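Sorting at the Table: A Small Study of Labels, Baskets and Put-Away Time

Course project report, Household Systems and Work Design

1. Background

Our group wanted to find out whether a written label changes where people put things when they clear a shared table. The topic came out of the residence at Undetitz, where the kitchen table collects fruit, tape, keys, mail and chargers, and everybody has a different idea of where those belong. We had read two course texts on labeling in storerooms, but both dealt with shelves and closed bins. We could not find much on open baskets on a table.

We asked one question: if a basket spot on a table is labeled, do people return items to it more often than to a spot with no label?

2. Materials

Most of the materials were ordinary and cheap. We used wicker baskets because the residence already had them. The fruit came from the Tanui market and was replaced when it got soft. The other items were things people leave lying around, such as tape, pens and a key ring. Labels in the first round were printed cards from Zirnness, the stationery shop near campus. The cards slid around and two of them ended up inside a basket, so for the second round we switched to handwriting on the table surface.

We kept the log in Ovov, the spreadsheet tool the department uses. Each entry had the item, the spot it was found in, the spot it was put in, and whether the label was present.

3. Method

The study ran in two rounds. In the first round nothing was labeled for the first half, and cards were used for the second half. In the second round the word was written on the table beside the basket spot. Each round had 100 put-aways. One put-away means one item picked up and set down somewhere by a person who had been asked to clear the table. We gave no further instructions, and we did not correct anyone.

Before each session the items were spread on the table in a set order. The baskets started empty. One of us read out "please clear the table" and another filled in the log. A session took 20 minutes including the reset. Most of them were held on Thursday evening, when enough residents were home.

An item counted as correct if fruit went in the fruit basket and anything else went somewhere else. We argued for a while over fruit set down next to the basket, on top of or beside the writing. In the end we logged those as a separate result called "near."

4. Results

Without a label, people used the baskets as general containers. Pens and tape went in with the fruit. With the printed cards there were 35 fewer wrong placements than without, but the cards had to be put back in position after nearly every session. The handwritten label gave the same level of correct placements as the cards and needed no attention during a session.

The "near" results were a surprise to us. They hardly came up without a label. With the handwriting they came up often, and nearly always with the first piece of fruit a person picked up. Our reading is that some people took the word to mark an area of the table, and the basket was just a thing standing there.

Tape was the item most often misplaced in both rounds. People carried it the longest before setting it down and several asked us where it should go. We did not answer.

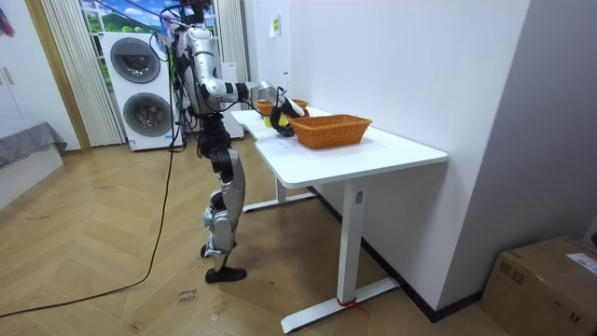
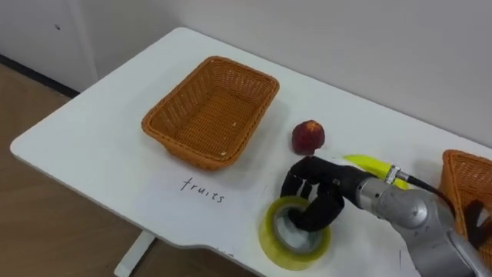
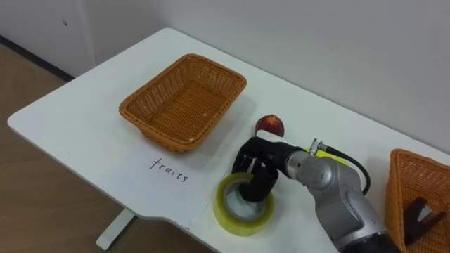
5. Discussion

The main weakness in our design is the position of the label. We wrote it where there was room and did not think about how it would be read. The word "fruits" is on the tabletop next to the wicker basket, with nothing on the basket itself, so it can be taken as the name of that patch of table. A peach left on the bare table a short way to the right is then hard to score. We would test three positions next time: on the table, on the basket rim, and on a tag hanging from the handle side.

The second weakness is that we labeled only one category. Items like the roll of packing tape had no home anywhere in the setup, so a wrong placement for tape partly measures our own planning. A second written word for a second basket would fix this.

We also had the same residents in both rounds. Some of them had probably learned what we wanted by the end, and our log does not let us separate that from the effect of the label.

6. Further work

We have kept the baskets and the Ovov log so that another group can continue. They should check that the marker wipes off the table they plan to use before they write on it. Ours needed two cleanings with a damp cloth and dish soap. The printed cards are in the project box with the spare log sheets.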